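Paper folding draws a crowd at Brollbridge open afternoon

It was standing room only by three o'clock at the Brollbridge workshops, where the training centre opened its doors to families, former pupils and anyone else who fancied a look at what goes on upstairs. February is not the kindest month for getting people out of the house, but the tea urn was on, the lift was working again after its long holiday, and there was a very happy hum about the place from the moment the doors opened.

Most visitors made straight for the second floor, where Skorau, the small automation firm that moved in 9 months ago, was giving a demonstration of paper folding by robot. Children were allowed to the front (and one or two grown-ups who had quietly joined them), and the talk was pitched so that everybody could follow it. 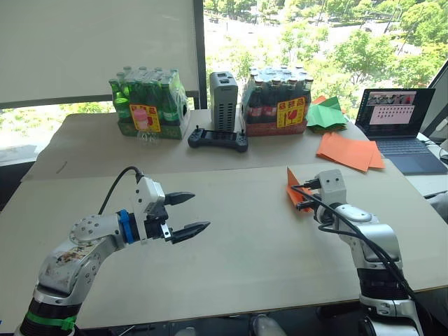
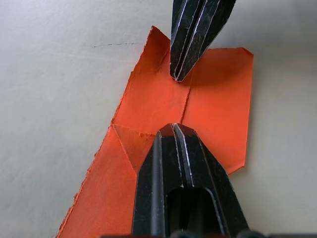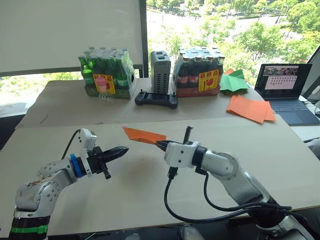
Saeed Zarei, who leads the Skorau team and gave the talk, came to robots by way of bookbinding, a trade he learned as a young man and still speaks of with great fondness. He told the room that paper is a far harder thing to handle than a box or a tin, as it bends when you touch it and remembers every crease you have ever put in it. The orange sheets get no gentler treatment than any other, and the frayed edge and little tuft of torn fibres in the close view between the fingers gave him plenty to talk about when he came to the subject of how hard to press. A bookbinder, he said, learns that with the thumbs over several years, and he is hoping to get there a bit sooner with the arms, although he would not be drawn on a date.

Questions went on well past the half hour set aside for them. One young visitor wanted to know whether the robot could manage a paper hat, and was told to come back next year and ask again. Another asked what it would all be used for, and Mr Zarei spoke of leaflets, cartons and the fiddly sort of packing that people find hard on the wrists.

Downstairs there was plenty more to enjoy. Prunari had brought its travelling display on repairing household motors, and the Keskinen bursary, worth £3,000, was presented to this year's four apprentices, with a warm round of applause for each of them and a rather longer one for their parents. Almost 19 families stayed on for the tour of the old pattern store, which had to be run twice to fit everybody in.

The centre hopes to hold another open afternoon in the summer, when the yard can be used as well. Anyone wishing to hear about it can leave their name at the front desk.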